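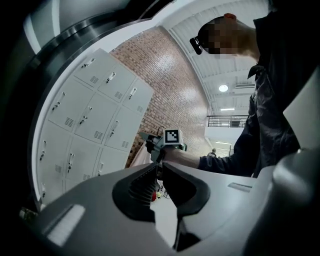 Progress report to the Fikre Fund
Caston changing room and locker project
Second report, covering the period to the end of November

We are very pleased to be sending this one. When we last wrote, the old changing room at Caston was still full of broken benches and the lockers were stacked in the corridor under dust sheets. Now the lockers are up and in use, and the room has gone from the place everyone hurried through to one where people stop and chat while they do up their boots.

The lockers

The white metal lockers went in during the first fortnight of the period. We had budgeted for new ones, but the Clakholm depot was clearing a floor and let us have 80 doors' worth at a very good price, in far better condition than we had dared hope. A few had stiff hinges and 18 had no key. The hinges came right with oil and patience. The keyless ones have had new barrels fitted, and every locker now has a numbered tag and a spare key in the office cabinet.

They stand in a bank along the brick side of the room. We did think about boarding over the brick, as the original plan suggested, and we are so glad we didn't. Once the old noticeboards and several generations of drawing pins came off, the red brick underneath needed only a stiff brush and some repointing low down near the door. It looks lovely with the white, and it saved us the cost of the boarding, which we have moved to the lighting line (see below).

Getting them level took longer than planned. The floor drops towards the old drain, more than the survey suggested, so the end units are sitting on packers. All of them are fixed back to the wall. We would like to go over the fixings again in the spring, when the building has been through a winter with the heating on.

Clearing out the old ones

This was the job we dreaded and it turned out to be rather good fun. The old wooden cupboards had been emptied by their users in theory. In practice we filled a good many boxes with odd gloves, flasks, umbrellas, a complete set of bowls and a wedding cake tin. Anything with a name on it has gone back to its owner. The rest was laid out in the hall for people to claim and then taken to the charity shop. The cupboards themselves went for scrap timber, apart from two sound ones, now in the garden store.

Who is using the room

We have given out 38 lockers so far, mostly to the early shift at the workshops and the walking group, with some held back for evening classes. The sign-up sheet went up at the end of October and filled faster than we expected. Day lockers have been popular too — people arriving by bus can leave a wet coat and a bag and get on with things. We had a complaint that the top row is too high for some users, and it's a fair one. Lower lockers are now offered first to anyone who asks, and the form has a box for it.

Money

Spending in this period came to £1,072 against the fittings line, covering transport from Clakholm, lock barrels, fixings, packers, tags and mortar. That leaves the line comfortably in hand. With your agreement we would like to carry the saving from the boarding over to better lighting above the far end of the room, where it is hard to read a locker number after four in the afternoon. The quote from Trumov is attached, and they can do the work in a single morning.

What hasn't gone so well

The benches are late. The first set came in the wrong length and had to go back, and we don't yet have a firm date for the replacements. In the meantime there are stacking chairs, which do the job but wander off to other rooms. The extractor fan is also noisier than we would like. An electrician has looked at it and thinks the mounting is the trouble, so we are hoping for a cheap fix.

Next period

Benches in, lights up, fan quietened. We also want to put a row of coat hooks by the door and a proper boot tray underneath, as several people have asked for both. The remaining lockers will be offered to the wider Caston membership once the benches have arrived.

Receipts and the updated budget sheet are enclosed with the Trumov quote.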